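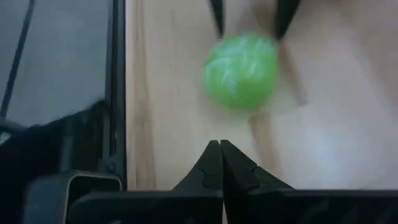

Cillon Ball, Lime Green
Item 2162

A small round ball in bright green, sold by Murnska for throwing and rolling games indoors. It also comes in red, yellow and white, so each player or team can have a colour of their own.

Diameter: 70 mm
Sold in: bags of 4, one colour per bag
Age: 3 and over

The green is the easiest of the colours to spot on a pale wooden floor or table. We suggest the white for dark carpets.

Wipe with a damp cloth and leave to dry before putting away. Do not put in the dishwasher or leave on a radiator. Keep away from dogs, as the ball is not made for chewing.

Delivery takes 2 working days from our Drultitgate warehouse. Orders placed before noon go out the same day. Unused balls can be returned in their bag within a month.

Goes with: Nikolaidis storage tub, Cillon target mat
Spare bags can be ordered in any colour.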